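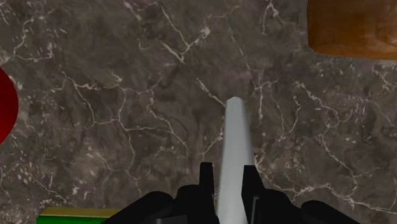
How long does a sourdough starter take before you can bake with it? Mine took 20 days, and I'd plan on two to three weeks if your kitchen runs cool like ours does.

I know the packet instructions and half the internet promise you a week. Maybe in a warm apartment! Our place in Flotomstead is an old house with thick walls, and even in July the kitchen is chilly before breakfast. My starter puffed up like crazy on day three, I got very excited, and then it went completely flat for more than a week. I almost dumped it. Soledad Godoy, my neighbor and the reason I started any of this, told me to leave it alone and keep feeding it, so I did, grumbling.

What I fed it: equal weights of flour and water, once a day, with most of the old stuff tossed first. I began with plain white flour and switched to half whole rye around day nine, and wow, what a difference. The smell went from wet cardboard to something like green apples, and the bubbles got small and busy all the way down the jar. If yours is sulking, try rye before you try anything else.

The other thing that helped was putting it in the oven with only the light on (tape a note to the door, please, I have nearly preheated mine twice).

My first loaf was a brick. A tasty brick, we ate it as toast with a lot of butter, but you could have propped a door open with it. I'd let the dough rise 4 hours because the recipe said 4 hours, and in my kitchen it needed closer to seven. Now I put it in a straight-sided container with a rubber band at the starting level and I wait until it's up by a bit more than half. Then I shape it and leave it in the fridge overnight, sometimes for as long as 48 hours when life gets in the way, and those long ones have the best flavor by a mile. So sour and so good with soft cheese!

Javiera Herrera wrote to ask if she can use the discard for anything. Oh, can you ever. Pancakes, crackers, a quick flatbread in a skillet with scallions. The crackers are my favorite: discard, melted butter, salt, spread as thin as you can get it and baked till it snaps. I add sesame seeds if there are any left in the cupboard.

I've got a rye loaf with caraway in the fridge right now and I'm baking it at six tomorrow morning, before the house wakes up. I'll post the recipe once I've made it a couple more times and settled on how much water it wants.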